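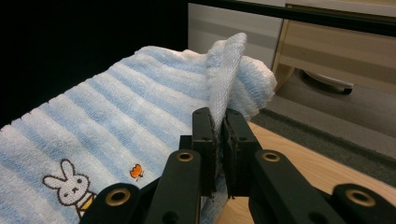
Striped terry towel on the work table.

Interim report, youth scouting and player data project
Salano district football, second reporting period
Submitted 4/21/21

1. Summary

The project supports the shared scouting database used by the youth sections of the Salano and Kudel clubs. During this period the match log reached 3243 player entries, of which 1378 are new since the first interim report. The entry form was revised, the video archive was moved to the new server, and the first joint review of under-15 players was completed. Work on goalkeeper ratings is behind schedule. No change to the approved budget total is requested.

2. Data collection

Scouts file one entry per player per match. An entry holds position, minutes played, preferred foot, a rating in each of the agreed categories, and free text. Entries without minutes played are now rejected at upload. Under the old form they were accepted and had to be corrected by hand, which took up much of the first period.

Coverage is uneven. Home matches at Kudel are logged almost in full. Away matches in the eastern group are not, mainly due to travel time, and full backs and goalkeepers are thin in that group as a result. Two scouts have been reassigned to the eastern fixtures for the rest of the spring.

Matches postponed over the winter have been entered under their new dates. The old fixture numbers were kept so that earlier notes still link correctly.

3. Rating consistency

Fifteen matches were rated by two scouts working separately. Agreement was good for passing and first touch, acceptable for pace, and poor for positioning. The written guidance for positioning has been split into play with the ball and play without it - the earlier wording allowed either reading. A second round of paired ratings will use the new text.

Goalkeepers are still rated on the outfield form with a supplement. This does not work well. Distribution is counted under passing as well as in the supplement, so totals for goalkeepers cannot be compared with those for other players. A separate form has been drafted and is with the coaches for comment.
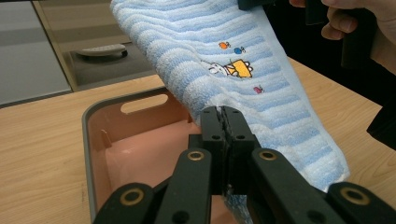 Until that form is approved, goalkeeper totals are left out of the ranked lists sent to the clubs. The individual ratings remain visible to coaches with a login.

4. Video archive

All match video from the current season is on the Onness server. Older files are being converted as time allows. Clips can be opened from a player entry, though the link fails if the match was filed under a provisional fixture number. The Pretorius ground still has no raised filming position, and video from there is of limited use for judging team shape.

5. Deviations from plan

Scout training was planned as one full day and was held as two evening sessions. Cost was unchanged. The goalkeeper form was due in this period and moves to the next.

6. Next period

- Second round of paired ratings, positioning only
- Goalkeeper form in use by July
- Correction of video links for provisional fixtures
- Eastern group coverage reviewed at the end of the spring fixtures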